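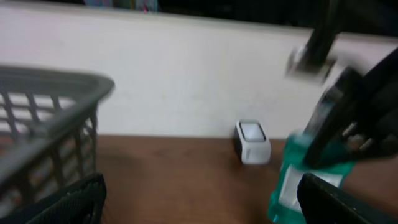 Pusaswood basket-sorting set: README

Hi, and thanks for downloading! Pusaswood is a set of two-arm recordings of one dull, useful chore: small grocery things going between a tabletop and a gray plastic basket. There are 1,980 episodes in this release, all driven by a person, none scripted. I started it in July because the policy we were training at Nerevcombe kept fumbling anything shiny or floppy, and I wanted far more of exactly that.

What you get

Each episode is one folder with the joint readings for both arms, the gripper openings, the camera streams and a one-line text instruction. The cameras are a wrist view, a fixed view over the table and a head view. Everything is resampled to 10 frames per second (the raw streams drifted apart and I got tired of fighting them). The loader is called Smadi and lives in the tools folder. Run its check command first, please, it catches half-finished downloads.
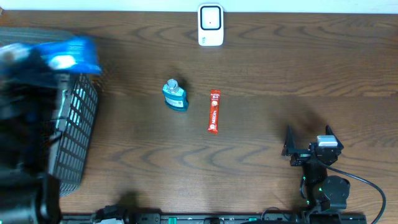

Jagadeesh Menon

The items

Bottles, stick sachets, glossy packets, snack wrappers, that sort of thing. Wrappers are my favorite part of the set! They crinkle, they slide, they throw highlights all over the place, and a grasp that looks fine from overhead can look hopeless from the wrist. Expect plenty of blur when an arm is moving quickly. I left those frames in on purpose, and if you'd prefer to drop them there's a sharpness score per frame in the metadata.

Instructions are short and a bit uneven, the way people talk: "red stick in the basket", "put the blue one away". I fixed typos but left the wording alone.
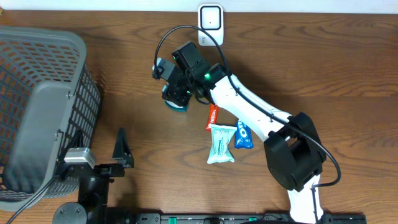 Head view: both arms, the basket and three snack packages on the table.

Known problems

127 episodes carry the flag "regrasp", meaning the operator let go and tried again. Keep them if you want recovery behavior, skip them for a clean baseline.

The head view often has an arm right across the middle, so small items can vanish behind it for a while. Use it together with the fixed view if you can.

In 10 episodes the wrist stream starts late. Smadi pads the gap with the first good frame and warns you.

Splits

Train and test are split by recording session, so please don't shuffle episodes between them. The Cleltesura baseline in the configs folder uses the same split and trains without any changes.

Found something broken? Open an issue with the episode folder name. I go through them every Tuesday.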